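THE VIKPORT ENTRY
A report in the form of a story

The Regional Schools Household Robotics Meet at Vikport accepts one written report from every team. The report must state what was attempted, what was achieved, and who did the work. It may not exceed the space provided. The Galli Technical School submitted the following, signed by its captain, and it was entered into the record without changes.

The Robotics Club of the Galli Technical School was founded under Article 4 of the school regulations, which permits any group of students to use a room after classes if a member of staff agrees to be responsible for it. The member of staff is Mr. Ubaldo Marchetti, instructor in mechanics. The captain is the undersigned, Noemi Serra, final year.

In June the Meet published its task for the coming season. A machine was to prepare a bed in a furnished room. It would be given a mattress with a fitted sheet already in place and one pillow set down in the wrong position. It was to carry the pillow to the headboard, lay it flat, and smooth the sheet. A perfect run was worth 1000 points. A team required 300 to be admitted to the final.

Mr. Marchetti read the task aloud to the club twice. He then observed that the previous task had concerned the sorting of bolts, and that bolts had the courtesy to keep their shape.

The club possessed one machine, named Fosis. Fosis had been built by earlier students for the bolts and had performed creditably. Its software, called Brorkex, had been written over several years by persons who had since graduated and who had left few notes. One note read, in full, "Do not change the wait time." The club did not change the wait time.

Training began on a table in the mechanics room, with a folded blanket serving as the mattress. Fosis learned to find a pillow and close upon it. It did not at first learn to let go. The pillow was lifted, carried to the correct position, lowered, and lifted again, and this continued until Mr. Marchetti disconnected the power. The fault was found in Brorkex, where a released object was being recorded as a dropped one, to be recovered at once. For bolts this had been sensible.

With the correction made, the club applied to the school for the use of a real bed. The application was refused on the first occasion for want of a form. It was refused on the second because the form had been signed in the wrong place. The undersigned then asked her aunt, who was moving out of an apartment near the harbor and had one room still standing. The aunt agreed on the condition that shoes be removed.

The club moved in that same afternoon. The bookshelf had been emptied already. The members made up the bed with a gray sheet, placed a green pillow at the foot, and set the machine to work from there.

A bed is larger than a table. The members knew this, but Brorkex had not been told. Fosis identified the pillow without difficulty and then could not decide where the bed ended. It treated a crease in the sheet as the edge of the mattress and declined to pass over it. The crease was smoothed by hand and another formed beside it. The machine waited in front of the second crease for the full wait time, politely, and returned to its starting position.

It was proposed that the sheet be pinned tight from beneath. The rules did not forbid this. Mr. Marchetti asked the members to say whether they would be content to explain it to the judges, and the proposal was withdrawn.

The undersigned wishes to record the work of the younger members, who spent four evenings making creases. They made long ones and short ones, and showed each of them to the machine until it had stopped regarding them as cliffs. One member fell asleep sitting against the wardrobe. Her attendance was counted in full.

On the last evening the aunt came to collect her remaining boxes and asked whether the thing worked yet. She was invited to watch. Fosis took hold of the green pillow, crossed a considerable fold in the middle of the bed, and arrived at the headboard. It lowered the pillow and opened its hand. The members waited. The hand remained open. The aunt said that it had put the pillow in crooked, and this was correct.

She then straightened it herself, and Mr. Marchetti asked her to do so again, more slowly, while the members took down the angles. She used the side of her hand and a short push from the left. By nine that night the same push had been written into Brorkex, beneath the old note concerning the wait time, with a new note giving the aunt's name and explaining what the push was for.

At Vikport the team was given a blue sheet and a heavier pillow. Fosis placed the pillow squarely and smoothed half of the bed before the period expired. The judges awarded enough points for admission to the final, where the machine was not among the prizes.

The club requests that the school consider the permanent assignment of a bed. The form is attached and has been signed in the correct place. The undersigned will graduate before the next season and has left notes in the cabinet under the window, including the reason for the wait time, which she discovered in the last week and which concerns a motor that the machine no longer has. It has been left unchanged.

Respectfully submitted,
Noemi Serra, Captain 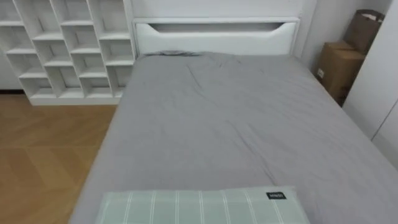
The practice room near the harbor, with the green pillow at the foot of the bed.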